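Dretix pendant, small, white
Order code: DX-200-W

Small ceiling pendant with a rounded shade, for stairwells, landings and entrance halls. Sold singly. Suitable for hanging in pairs from separate ceiling points. Supplied by Takimthorpe Lighting.

## Specification

| Item | Value |
|---|---|
| Shade diameter | 200 mm |
| Shade finish | White, satin |
| Flex | White, 500 mm as supplied |
| Lamp holder | E27 |
| Maximum lamp rating | 5 W LED |
| Dimmable | With a dimmable lamp and a matching dimmer |
| Use | Indoor, dry areas only |
| Lamp included | No |

The 500 mm flex can be shortened on site. Longer flex is fitted at the works and must be stated on the order; it can't be added afterwards. On stairs, measure headroom from the tread directly beneath the fitting and not from the hall floor.

## Finish and surroundings

- The shade is white inside and out. Marks come off with a dry cloth. Don't use solvent cleaners.
- Exposed brick takes up more light than painted plaster. Allow for a second pendant where one long wall is bare brick.
- White treads and risers throw light back up the stairwell, and a lower lamp output is often enough.

Two small pale pendants with a white staircase and an exposed brick wall:

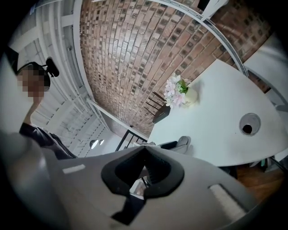

## Fitting

1. Isolate the supply at the consumer unit.
2. Fix the ceiling plate to a joist or a suitable board.
3. Set the drop, trim the flex and tighten the cord grip.
4. Connect to the terminal block and close the cover.
5. Fit the lamp last.

Spare shades are listed under Sakiseo parts, code 1890. The Arancibia ceiling plate fits this model without an adaptor.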